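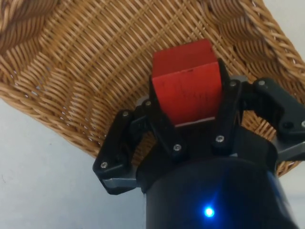 The toy library at Danura began with one basket and a bag of wooden blocks. The woman who runs it had a spare room over a shop, a table, and a neighbour with a toddler who was bored of everything at home. She now has 614 items on the shelves and 78 families borrowing from them, and she still keeps the blocks in wicker.

"Plastic tubs are cheaper and they stack," she says. "I tried them for a winter. The children tipped them over to hear the noise. With a basket they reach in."

She asked not to be named, as she would sooner people wrote to the library than to her. We spoke in the sorting room in June, before the afternoon opening.

Her favourite baskets are shallow and rectangular, with a low rim. A deep one hides what is at the bottom, and a small child gives up or climbs in after it. She bought her first few from a seller at the market in Surska and has gone back to him since. She checks the weave with the flat of her hand before paying. If it catches on her sleeve, she puts it back.

"You look at the rim first. The rim takes all the wear, because that is where they grab it. If the rim is sound you can live with a bit of give in the bottom."

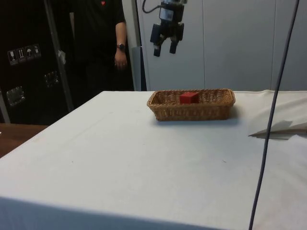
Returned toys are checked on a table with a plain cloth over it. She used bare wood for the first year and kept missing splinters and flakes of paint. On a pale cloth they show up straight away, and the cloth can go in the wash.

Blocks are wiped with a damp rag and a little soap, never soaked, and left overnight. She does not mind scuffs. A block that has been chewed is sanded and goes back out. One that has split is thrown away.

"Parents apologise for scratches. I tell them it is a block. It has been dropped on a kitchen floor 400 times and it will be dropped again."

Red ones go missing most often, she says, and she has stopped asking why. A set came back from a family in Oei with every colour present except red, and the mother found the missing pieces months later in a wellington boot.
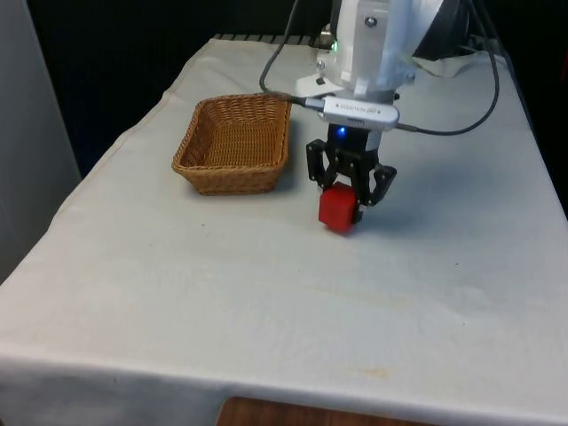

For the youngest borrowers she gives out very little at first: a basket and one cube. Grandparents in particular think they are being short-changed. She asks them to try it for a week before they come back for more.

"A one-year-old will put it in and take it out all morning. Give them thirty blocks and they throw thirty blocks."

Borrowing costs 4 a month, and the money goes on repairs and the electricity. A second branch is planned at Lulter, in a former shoe shop that already has shelving. She has been twice to measure up and is worried about the stairs, which are steep for anyone carrying a pushchair. The baskets for it are already bought and are sitting in her hallway at home.

"My husband would like them gone by the autumn," she says, and goes down to unlock the door.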